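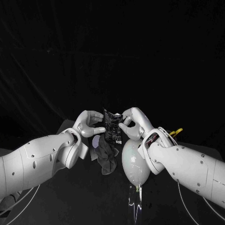 Someone called Moradi replied to my last post asking why we don't just write the program, if we already know how the job goes. Fair question, and it needs more than one post.

Search posts, people, topics
Search
Clear

Posted in November by the Bastbridge bench account
Last updated 4 hours ago

Writing it out works when the part is stiff and sits in the same place every time. Packets, cloth and balloons don't do that. A packet creases differently each time you pick it up, and I can't write a line of code for every crease.

So we show it. One person works both arms by remote control and does the task from start to finish. The joint positions and the head camera view get saved together. One go from start to finish is one demonstration.

The set we are working on is called Gerna. It has 9 tasks, all two-handed, all with things that bend or slide. The target is 400 demonstrations. We are at 86.

The packet task is harder than it looks from the outside. Both hands have to hold it at the top, fingers on one side and thumb on the other. Grip too low and the packet folds over. Pull before both grips are set and one hand loses it.

Someone asked if the operator feels anything. No. We go by sight. You learn to watch the packet instead of the fingers, and when the surface goes tight you stop moving outwards.

Second question from the replies: is it better to guide the arms by hand? We did that at Wollham for the first tasks. It is quicker to learn and the movements are smoother. The trouble is that your own hands end up in the camera view, and with two arms you need two people who agree on the timing.

For one arm and a simple reach I would still do it by hand. For anything where both hands are on the same object, remote control.

Things that spoil a demonstration: stopping halfway to think, going back to fix a grip three times, bumping the table. We keep a clean recovery if there is one. The robot needs to see what to do after a bad grip too. Long pauses get thrown out.

We also move things about between goes. If the scissors always sit in the same spot, the robot learns the spot and ignores the scissors. Same with the balloon, although that one moves by itself if you breathe near it.

Operators swap after a short stint. Your shoulders go first, then your patience, and it shows in the recordings. Early evening ones are the worst of the lot. I've stopped doing any after 5.

To the person who asked about sharing the recordings: not yet. The labels on the early ones are a mess and I want to redo those first. I'll post in this thread when they are sorted.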